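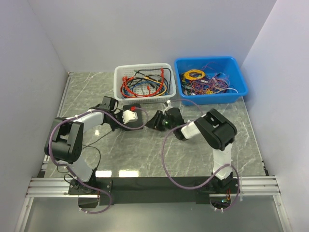
**Sorting the cable drawer - one tub or two?**

**mothballed_kev** - Aug 25, 2024

I've reached the age where I own more leads than things to plug them into. Current arrangement is a white plastic basket with holes in it for test leads and anything with a clip on the end, and a blue tub for the rest. The basket is fine. The blue tub has one beautifully wound yellow coil in it, which I did on a good day, and next to that a nest of thin purple and pink wire that I'm now slightly afraid of.

Do I untangle it, or do I buy a third tub and pretend?

**sprocket65**

Untangle it. Tip the lot out on the table, find a loose end, work backwards. Don't pull. Everyone pulls.

**Lady Grommet**

I'd bin the nest. Thin wire costs next to nothing and your evenings don't. Keep the yellow coil as a reminder of who you could have been.

**sprocket65**

Bin it? There are connectors on those, and little labels. Somebody labelled them!

**mothballed_kev**

That somebody was me, in December, with a label maker I'd been given and nothing else to do. I can't read most of them now because they've wrapped round the wires next door. One definitely says "spare". Spare what, I didn't record.

**Mikkel Brynjólfsdóttir**

We have this at work with 34 people using the same cupboard, so I have opinions. Colour first, length second. Red leads in one loop, black in another, and clip the two ends of each lead together so that it makes a ring. Crocodile clips are very good at this, they will hold on to each other for years. Then hang the rings over the rim of the basket.

For the thin stuff I use the Walis wraps, the 10 cm ones. A pack lasts me ages.

**tea_then_solder**

Walis wraps go furry and stop gripping. Falari ones are dearer but they do hold. Or use a bit of string like our grandparents did.

Also I disagree about colour. Red and black live as a pair. If I want one I want the other, and I'm not going to two hooks for it.

**Mikkel Brynjólfsdóttir**

Mine are not furry. Maybe you keep yours with a cat.

**tea_then_solder**

I do keep them with a cat.

**Lady Grommet**

Nobody's mentioned the tub itself. High smooth sides and a wide open top - that's a washing-up bowl with ambitions. Anything you drop in slides to the middle and gets acquainted. I moved to a Trummer drawer unit with shallow trays and the knots more or less stopped. Cost me £65 and I've not regretted it, except for the assembly, which I regretted throughout.

**sprocket65**

£65 to avoid winding up a cable.

**Lady Grommet**

Yes. And I'd pay it again.

**mothballed_kev**

Update. Took Mikkel's advice on the clips and tea's on the pairs, so I've offended both of you equally. The basket took 10 minutes. I've given the purple lot 2 hours and have freed one white wire and a small black connector that doesn't fit anything in the house.

The rest has gone back in the blue tub for now. Does anyone know if the Cluvano tubs come with lids?

**tea_then_solder**

They do, but the lids are sold separately. Get the clear one so you can see what you're avoiding.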